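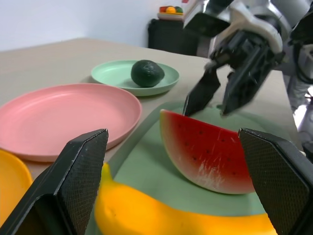

Maddocks Council Chamber Desk Set

The Maddocks desk set is made for cabinet rooms, council chambers and other places where elected members sit and vote. It is sold as a complete set for chambers of up to 40 seats. Larger chambers can be fitted with a second control unit, which takes the total to 800 desk units on one system.

Each member has a desk unit with a microphone, a loudspeaker and three voting buttons (for, against, abstain). The chair's unit has the same buttons plus a priority key, which mutes every other microphone while it is held down. The clerk's unit opens and closes each vote and keeps the list of speakers.

What is in the box

Desk units, one per seat ordered
One chair's unit and one clerk's unit
Control unit with power supply
Cable, 20 metres, with a plug at both ends
Members' cards, one per seat, and 6 spare
Printed guide for the clerk

Voting

The clerk types in the title of the motion and opens the vote. Members put in their card and press a button. A choice can be changed until the clerk closes the vote. The result can be shown on a wall screen as totals only or as a list of names, depending on your standing orders. Secret ballots are set up from the clerk's unit, and in that mode no names are stored.

If a minister or portfolio holder is replaced during the term, the clerk gives the card a new name and title. There is no need to order a new card. Past votes stay under the name of the person who cast them.
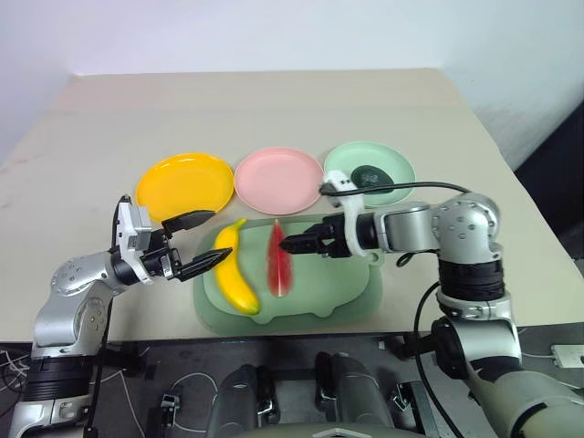 Seating plans can be saved and called up again, so a room shared by the full council and a smaller cabinet can be switched from one to the other between meetings. The plan is drawn on the clerk's unit or sent over from a computer.

In use at Dralcombe

Dralcombe has used the set since 16 September 2019, when its new cabinet met for the first time. Birthe Hallgrímsson, clerk to the council, writes: "We had a show of hands before this and the minutes were often queried. Now I print the result and attach it. The cards took a few meetings to get used to."

Kukodville has the same set with two wall screens. Pernitz uses the desk units without the voting buttons, which can be ordered that way.

Ordering and fitting

Please send a floor plan of the chamber with the order. Fitting is normally done in recess, and dates in November go early. Training for the clerk and one deputy is included in the price.

For prices and dates, write to Daniyal Bangash in the sales office. Spare cards and cables can be ordered separately at any time.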